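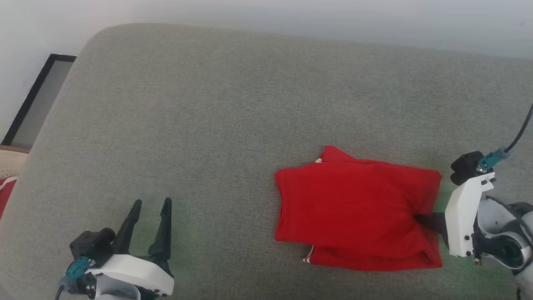 Right gripper on the red shirt, left arm open and waiting.

Ticket: Left arm hangs back during the folding demo
Opened: August 1, 2026
Opened by: Inès Hervieu, Hubáček open day team
Assigned to: Dinesh Marar, Skotus support
Product: Muris two-arm kit, running Reltoseo
Priority: Normal, though we would love it sorted before the next visitors
Status: Resolved

Inès Hervieu wrote:

Hello Skotus folks, and thank you again for the kind help with the setup call. First the good part: the open day is going very nicely, people are curious and patient, and the children in particular would stand there all afternoon if we let them. We decided to do the folding on the sofa and not on the table, which I know is a bit of a departure from your guide, but it looks so much more like a home and everybody understands at once what they are looking at.

Now to the trouble. The right arm goes to the shirt as it should, and then the left arm is supposed to come over and take the other side so the two can work together. What it does, on some runs and not on others, is stay where it is with its fingers open. There is no error on the screen. Reltoseo shows "waiting for partner" in the corner, and it will happily show that until I press stop. If I restart the demo from the menu it may go perfectly well the next time, and then a run or two later we are back to waiting. My uncle did something similar at weddings when it was time to dance.

Things I have already tried, so that you don't have to ask me: I restarted Reltoseo, I restarted the whole kit, I smoothed the shirt out and laid it down again, and I asked visitors to keep back a little in case they were throwing shadows on the sofa. The last one seemed to help at first, and then it didn't. I can send whatever you need, just tell me where the button is!

Dinesh Marar wrote:

Hi Inès, so glad to hear the day is going well, and thanks for such a thorough write-up. "Waiting for partner" means the left arm hasn't been told that the right one has a good hold, or else it has been told and can't find its own corner of the cloth to go to. Those are two quite different problems and sadly they share a message. I've grumbled about that one internally before and will do it again today.

Could you do two things for me when there's a gap between groups? Open Diagnostics in Reltoseo and save the log from a run that got stuck. Then, from the same page, save a still from the wrist camera. And please tell me whether the sofa has been moved at all between runs, even a little bit. People lean on sofas.

Inès Hervieu wrote:

Both are attached. You are right about the leaning, I'm afraid. Jayanthi Iyengar has been greeting people at the door and she tells me that one family sat down on it for a photograph during the lunch break, which was very sweet of them and possibly not so good for us. I pushed it back by eye afterward. The seat cushion may have shifted as well, I honored it with a pat and thought no more of it.

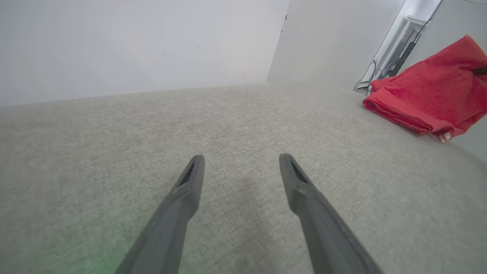 Wrist camera still: fingers open and empty, red cloth off toward the upper right.

Dinesh Marar wrote:

Perfect, this is just what I was hoping for. The camera itself looks healthy to me. The weave of the sofa is nice and crisp, the fingers are where I'd expect to find them at the bottom, and the red stands out beautifully against all that pale fabric, so I'm not worried about focus or about the color of the shirt. What I do notice is how far over the cloth is. It lies well outside the space between the fingers and runs off the right side of the view, so if this is typical, the camera only ever gets part of the heap to work with.

There's also a soft green patch on the fabric at the lower left. I asked Sreekumar Chowdary, who looks after the vision side here, whether that could be confusing anything. He doesn't think so, as it's faint and nowhere near the cloth, but he'd like us to rule it out if it's easy to do. Is there anything green and glowing near the sofa on your side?

The log is more telling. The right arm does report its hold. The left arm gets the message and starts looking for its corner, and gives up 200 milliseconds later, then starts over, and so on forever. That limit is fine for a table, where the cloth is always more or less in the same spot. On a sofa cushion I'd call it stingy.

Please try these in order, and do a run after each so we know which of them mattered:

1. Stop the demo and let both arms go to rest before you reach in.
2. Push the cushion fully back and lay the shirt closer to the middle, between the two arms.
3. In Reltoseo, open Places, choose "Teach surface" and follow the prompts. It will want the sofa cleared first.
4. Under Timing, raise "Corner search" to the highest value on offer.
5. Run the demo with the same shirt.

Inès Hervieu wrote:

Sorry for the silence, we had a lovely big group from the retirement club and I couldn't tear myself away, or rather they wouldn't let me go.

I haven't found where the green comes from. Anil Murthy switched off what he could think of in the room, and the patch was still there on the preview, so we have left it in peace.

Step 2 on its own made things better but not right: the left arm came over, and then on the following run it waited again. After teaching the surface and raising the search time it has come across on every run, with the club watching and making encouraging noises. Step 3 did fail for me the first time with "surface not level" - I had left a folded program under the cushion, which I only remembered when it crinkled.

Could I ask one more thing? Will the new surface be kept if we switch the kit off tonight?

Dinesh Marar wrote:

Oh, that's wonderful, please thank the club for me. Yes, the surface is saved with the demo and will be there when you switch on again. It only goes stale if the sofa moves, so a bit of tape on the floor by its feet would save you teaching it over. The Timing value is kept too.

I've filed a separate request for a clearer message, with your log attached to it, and Sreekumar has kept the still so he can look into the green patch when he has a quiet moment. Your October visit is already on our calendar, so if you plan to use the sofa again then, send me a note beforehand and I'll prepare a sofa version of the demo for you.

Inès Hervieu wrote:

Tape is down. Please go ahead and close this, and thank you, Dinesh, you have been very patient with me.

Ticket closed by Dinesh Marar. Resolution: surface taught again, corner search time raised. Linked request: separate the two causes of "waiting for partner."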